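**Gondamville, 17th February.** We've got news, and I've been itching to share it! Teltlow, our little gripper outfit, has started putting two hand-held grippers through their paces on laundry, with fingertips from our friends at Standier.

Why laundry? Cloth is a pain. A fingertip that's great on a box can slide right off a towel corner (ask me how I know), so we're comparing 2 fingertip shapes, 50 folds each, on towels and T-shirts.

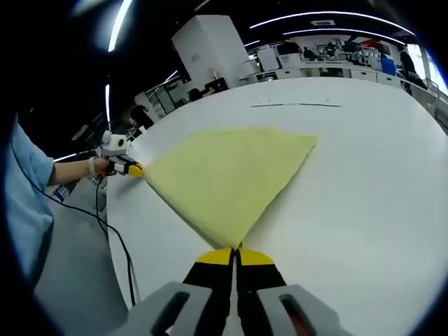
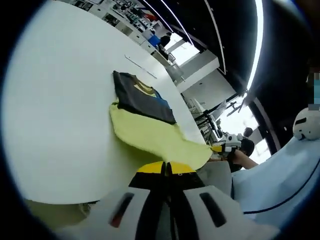 We're also trying out the Tse controller, and so far I like how gently it lets go. Cable routing still bugs me, and I'd love a lighter grip by the end of the day. Once the comparison's done we'll move on to a longer run of over 4,000 folds, and we'll post the results, good or bad, on the Teltlow site. Got a fabric you'd like us to try? Write to our press desk in Gondamville!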